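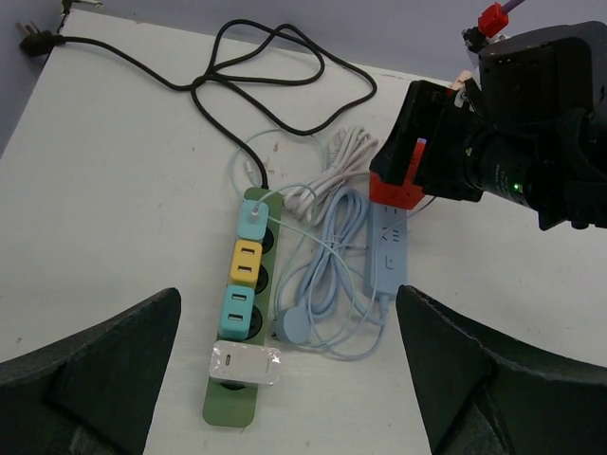 Robot Cell Technician, Inwood site

Domell is hiring a technician to look after one robot cell at our Inwood building. The job is full time, on the day shift, with a start in May.

About the cell

The cell has two arms working over a shared white table. It handles small household electrical items: power strips, plug-in adapters, chargers and coiled cables. Pick and place, plugging in, unplugging and sorting by type are the usual tasks. The cell runs in blocks of 3 hours, with a reset and a check between blocks. You will be the person who does the reset and the check.

What the work involves

Before the first block you power up the arms, home them, and run the gripper open and close cycle. You clean the wrist camera lenses with a dry cloth and compare a test view from each camera with the saved reference. If a camera has shifted in its mount, you loosen the clamp, bring it back and repeat the comparison.

Between blocks you lay the table out again from the layout sheet. Cables get coiled or left loose, depending on what the sheet calls for. You wipe the table and look over the gripper fingers for wear. Fingers are changed every 600 cycles, or sooner if the surface has gone smooth at the tip. Cables that run along the arms are checked for rubbing at the wrist and the elbow, and their connectors are pushed home by hand with the arm stopped.

Repairs are mostly small. Expect to swap fingers, replace camera cables, re-terminate connectors, retighten mounts and track down intermittent faults. Joint and drive repairs go to our service contractor, Jarico. You would write up the fault, take the arm out of service and be on hand when they come.

Everything goes in the cell log, including the things you tried that made no difference. Wagner Xavier runs the cell next door and will read your log when he covers for you, so please write in full sentences.

What we need from you

Two years or more of hands-on work with automated equipment. It does not have to be robots. People have come to us from packaging lines, print finishing and elevator service.

Comfort with a multimeter, a torque driver and a crimping tool.

Working knowledge of lockout procedures.

Able to stand at a table for much of the shift and lift 30 pounds.

Good color vision, or a reliable way of telling colored parts apart. The layout sheets name parts by color.

Programming is not required. If you can read a short Python script and change a number in it, say so in your application.

Training

You will spend your first 6 weeks with Nayara Lopes, who set up the cell and is moving to our Quintana site. She will take you through calibration, the spare parts shelf and the fault list. After that you report to Bent Vestergaard.

How to apply

Send a resume and a short note to Genivaldo Toledo in the Inwood office. In the note, describe one piece of equipment you kept running and a fault on it that took you a while to find. One page is plenty. Please leave out drawings or photos that belong to a former employer.

We interview in person. The visit takes half a day and includes 5 practical tasks at a bench, with tools provided. Bring safety glasses if you wear prescription ones. Travel within the state is paid.

Questions about hours, pay grade or access to the building can go to Nivaldo Macedo at the same office.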